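The Woman Who Fixes Your Aunty's Computer

I'd been told to come hungry, which is not something you usually hear before an interview about computer repair. But Thoa Khương had a pot of soup going on the camp stove out the back of her shop, and she wasn't going to answer a single question until I'd had a bowl.

"You're too skinny to ask me things," she said, and pushed the chilli across.

The shop is called Đào, which means peach, or peach blossom, depending on who you ask and how they're feeling about it. It sits between a bakery and a place that sells school uniforms, and if you didn't know it was there you'd go straight past (I did, twice, and I grew up 5 minutes away). Thoa has been fixing the neighbourhood's computers there long enough that people's kids now bring in their own laptops and get told off for the state of the keyboards.

I wanted to talk to her because of my mum. Mum bought a tablet last August, and it spent most of its life in a drawer until she started going to Thoa's evening sessions. Now she sends me recipes at midnight. She has opinions about passwords!

"Your mum is good," Thoa said. "She writes everything down. The ones who don't write it down, I see them again next week with the same problem and a different cake."

The evening sessions began by accident. A customer came to pick up a desktop and asked how to put her holiday photos on it, and Thoa said it would be faster to show her than to explain. The customer came back with her sister. The sister brought a neighbour. Pretty soon there were people sitting on upturned milk crates, and Thoa had to ask the baker next door if she could borrow chairs.

"I never decided to be a teacher," she told me. "I was a bookkeeper for a furniture importer, Tremusano, you won't know it, it's gone now. When their computers broke they'd wait days for a man to come. So I started opening them up myself. First one, I was shaking. I thought, if I kill it, I'll say it was already dead."

Did she kill it?

"No. It was dust. So much dust, like a jumper."

She laughs with her whole body, Thoa, and she had to put her spoon down for that one.

I asked what people get wrong most often, and I was expecting a tech answer. What I got was a speech about shame. People come in and apologise before they've even put the bag on the counter. They say they're stupid, or they're too old, or their son told them not to touch it. Thoa can't stand it.

"My customers ran businesses. They raised 5 kids in 2 rooms. One lady, she can cook for 100 people with no recipe. And she tells me she's stupid because the printer says offline? The printer is stupid. Printers are always stupid."

The other regular at Đào is Lợi Châu, who was at the bench the whole time I was there and only spoke when he thought Thoa had got something wrong. He came along to the sessions as a learner after he retired from driving trucks and just sort of kept coming. These days he does the hardware side on the nights when it's busy.

"She makes it sound like she was patient with me," he said, without looking up. "She yelled."

"I yelled a little."

"I'd put the memory in backwards."

"It doesn't go in backwards! That's why I yelled!"

They carried on like this for a while — I've cut most of it, but you should know it was delightful and some of it was about a parking fine.

When they'd finished I asked Lợi what made him stick with it. He had a proper think. He said that when he was driving he knew every sound his truck made, and he could tell you what was wrong from the way it started on a cold morning. Then suddenly everything in his life was run by something he couldn't hear or see into. He found that hard. Learning what was inside the case made it feel like his again.

"Doesn't mean I can fix all of it," he said. "But I'm not scared of it. That's different."

He's been keeping a logbook of every machine that crosses the bench, in the same kind of hardcover book he used for his fuel and mileage. The last entry when I visited was number 744, an old tower from somebody's garage. He's written the faults in English and the swearing in Vietnamese, and he wouldn't translate any of it for me.

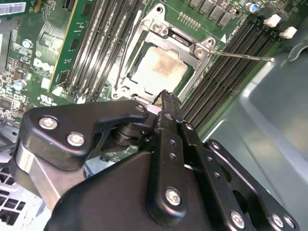

An open CPU socket on a green Dell motherboard, with a black gripper below it

I asked Thoa about money, because I'm nosy and because rent on that strip has gone silly. She charges for repairs, and the evening sessions are by gold coin or by food, with food winning by a mile. There was an offer a while back from a chain called Zodoment, who wanted to put their sign over her door and have her sell their protection plans. She went to one meeting.

"They had a word for my customers. They called them 'low confidence users'. I said, you mean Mrs Gultetov? Mrs Gultetov is confident. She told me my haircut was a mistake."

So that was the end of Zodoment.

Near the end a boy of maybe ten came in to collect his grandfather's laptop, and Thoa made him turn it on, log in and open an email before she'd let him carry it out. Then she made him promise to let his grandfather do the same thing at home with his own hands. The boy rolled his eyes so hard I thought he'd fall over, but he promised.

"The grandkids are my biggest problem," she said once he'd gone. "They love them, so they grab the mouse. Click click click, all fixed, Grandpa learned nothing. If you write one thing in your article, write that. Don't grab the mouse."

I've been on my best behaviour since. Mum rang last night wanting to know how to get the big letters back on her screen, and I sat on my hands, more or less, and asked her what she could see. It took us ages. She found the setting herself in the end, and then she hung up on me to go and ring her sister about it.

The evening sessions at Đào start after the shop shuts, and you don't need to book. Bring the charger. Thoa says people always forget the charger.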